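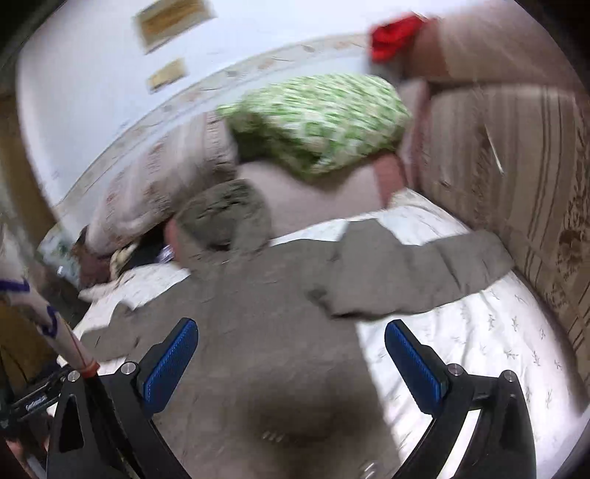

Fig. 1. A patterned pillow lifted above the mattress.

Unit 5: Pillow Fill, Loft and Thermal Load

Notes for the textile care and furnishings course, Jalletstead evening program. Read before the Monday session. Bring the swatch card from Unit 4.

5.1 Terms

Loft is the height of a filled article at rest on a flat surface, with no load applied. Compressed height is the height under a stated load. The ratio of the two is the compression ratio, and it says more about how a pillow will behave in use than loft alone. Two pillows of equal loft can differ by half in compressed height.

Recovery is the share of the original loft regained after the load is removed. Always state the waiting time with it. A figure for recovery with no time attached is of no use, and the older data sheets in the binder have this fault. Treat them with care.

Fill weight is the weight of the filling without the shell. It is found by weighing the finished article and subtracting the weight of an empty shell of the same lot. Do not use the weight printed on the carton, which often includes the bag.

5.2 Fill types

Down has no quill shaft of any size and traps air in three directions. Feather has a shaft and works partly as a spring. Mixed fills are specified by weight, so a blend with a small share of feather by weight can still feel firm under the hand.

Polyester cluster fill is carded fiber rolled into small balls. The balls move past each other, and the pillow can be reshaped by shaking. Sheet fill is the same fiber laid in a continuous web and rolled or folded. It does not shift, but once it creases it stays creased.

Latex and molded foam are outside this unit. Neither has a fill weight in the sense used above.

5.3 Worked example

The Barnis test shell is a plain-weave cotton cover, closed on three sides with a zipper on the fourth. Two samples were prepared.

Sample A: cluster fill, finished weight 1,177 g, fill weight 969 g.
Shell weight: 1,177 − 969 = 208 g.

Sample B: sheet fill, same shell lot, finished weight 1,542 g.
Fill weight: 1,542 − 208 = 1,334 g.

Sample B carries the heavier fill by 365 g. This does not tell us which one is firmer. Firmness depends on how the fiber is arranged, and the compression test in 5.4 must be run before any claim is made on the label.

A common error is to divide fill weight by the flat area of the shell and call the result density. Density requires a volume. Fill weight over area is a loading figure and should be named as such.

5.4 Compression test

1. Condition the sample overnight in the lab room, out of its bag.
2. Shake it by two adjacent corners, turn it, and shake again.
3. Lay it on the board and measure loft at the center.
4. Place the disk and the load. Start the timer.
5. Read compressed height at one minute.
6. Remove the load. Read the recovered height at 5 minutes.

Run each sample three times and report the middle value. Do not average. The first run on a new sample is often high — the fiber has not yet settled — and an average hides this.

5.5 Thermal load

A pillow slows heat loss from the head and neck. Still air does most of the insulating, so higher loft generally means higher resistance until the load is applied. Under load the air layer thins, and the shell begins to matter more. A dense weave limits air exchange. It also keeps fine fibers in, and the two aims conflict.

Moisture is handled differently. Cotton shells take up water vapor and release it slowly. Polyester fill takes up very little, so vapor moves through it or collects at a cooler surface. In August conditions the lab readings drift during the afternoon. Note the room humidity on every sheet.

5.6 Reading

Aubert handout, sections on carding and web formation. The Woronus glossary is optional but settles most disputes over terms.

Problems 1 to 4 are due at the start of the session. Show units on every line.

Prasert Saengthong

Comments (3)

mlk_textiles: In 5.3 is the zipper counted in the 208 g? My answer to problem 2 changes if it isn't.

P. Saengthong: Yes, the zipper is part of the shell.

dorrie: The disk in the cabinet has no diameter marked on it. Which size are we supposed to write on the sheet?

We use cookies to remember your settings and count visits to course pages. Accept | Manage settings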